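Good Practice for Shared Workspaces: progress report on the Botura guidance project

Prepared for the Mészáros Fund
Author: Rozália Szabó, project lead, Ostthorpe workshop
Date: 25/06/2018

Where we are

We are past the halfway point and I am very pleased with how it is going. The second draft of the Botura guidance is finished and has been out with its first readers, and the tabletop trials are running to plan. The part of the work I was most nervous about, getting working people to argue with us about the wording, has become the part I look forward to most.

For anyone on the panel who joined after the award was made: Botura is a short set of working rules for small sites that run one robot arm at a table where people also work. The formal safety standards are thorough and we do not try to replace them. They are also long, and written for people with an engineering department down the corridor. Our readers have a workshop manager, a shelf of manuals and a busy week. We want them to have something they can keep beside the arm and use.

What we said we would do

The plan for this period had three parts: finish the second draft, try every rule at a real table, and start outside reading at Turlow. The first is done. The second is well on. The third started earlier than planned thanks to Dalia Benkirane, who had her team reading before we had even fixed the page numbers!

The second draft

The first draft had 83 rules in it. That was too many, and several of them said the same thing in different coats. We have grouped what was left under 14 headings and moved all the background reading to the back. The headings now follow the order of a working day, beginning with what you check before power goes on and ending with how you leave the table for the next person. Readers found this much easier than our old order, which followed the parts of the machine and made sense mainly to me.

Each rule now has three lines: what to do, who does it, and where to write it down. The middle line was Dalia's idea. In the old draft we kept writing "it should be checked that", and a rule like that belongs to whoever happens to be standing nearest. Putting a role against every rule took us a long time, and it threw up real disagreements — who is allowed to restart after a stop, for instance, took most of an afternoon. I think the answer we reached is a good one. The person who pressed stop is told before anyone restarts, every time, even if they have gone for lunch.

Tabletop trials at Ostthorpe

The trials are where the rules meet ordinary objects, and they have changed the draft more than any meeting has. We use household things on a plain wooden table and put each rule to work on them. Light and slightly see-through items have earned a section of their own, as have things that can roll and things that are soft.

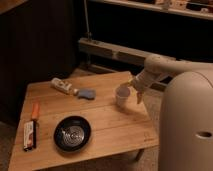 Tabletop trials, Ostthorpe: the hand at the rim of a small white cup, with other household items left out on the table.

Our approach and grasp rules came out of this sort of task. The draft used to say that the hand should "approach slowly", and every operator who read that had a different speed in mind. It now asks each site to set an approach speed for each kind of object, to write it on the task card, and to have a second person sign it. For cups and other open containers, the card also has to say whether the container may have anything in it. Our default is that it may not.

We also rewrote the rule on clutter. The old version told people to clear everything off the table apart from the item being handled. Operators told us flatly that they would ignore it, as the job is very often to pick one thing out from among others. The new rule lets other items stay provided they are listed on the card, and anything that is not on the list comes off before the arm moves. It is a looser rule on paper and a far better one to work with. People follow it.

Two further changes are smaller, but I am fond of them both. Handles and long thin tools now have their own line on the card, with a space to note which way they point. And the reach of the arm has to be checked at full stretch in every direction, including over the side where the operator sits, before the first task of the day.

Outside reading at Turlow

We asked Turlow for 10 readers and got them, a mixture of operators, supervisors and one person from purchasing whose notes were the sharpest of the lot. They marked up paper copies by hand. The main messages were:

Use fewer words for the same thing. We had hand, gripper, tool and end effector all in one chapter. It is now "hand" throughout, with one entry in the word list for people who need the formal term.

Put the stop rules on the first page. Done.

Say what to do when a rule cannot be followed. This was a real gap. We have added a half-page form for exceptions, and an exception lapses at the end of the shift unless it is renewed.

What has not gone so well

The chapter on keeping records is still dull and too long. I have rewritten it 2 times and will be handing it to Dalia, who is better at cutting than I am. We are also behind on drawings. The text refers to diagrams that so far exist only as pencil sketches, and readers at Turlow were patient about this but should not have to be patient again.

Spending is within the budget for the period. We do not need to move any money between headings.

Next steps

In July we will finish the trials for soft and rolling items, complete the drawings for the approach and clutter rules, and send the third draft back to Turlow. Dalia will run a half-day session there with the same readers, so that they can see what became of their notes. We would be delighted if someone from the Fund came along to that, or visited the table at Ostthorpe. An hour is enough to see a task card filled in and used from start to finish.

The second draft and the exceptions form are attached separately. Comments in any form are welcome, pencil included.

Rozália Szabó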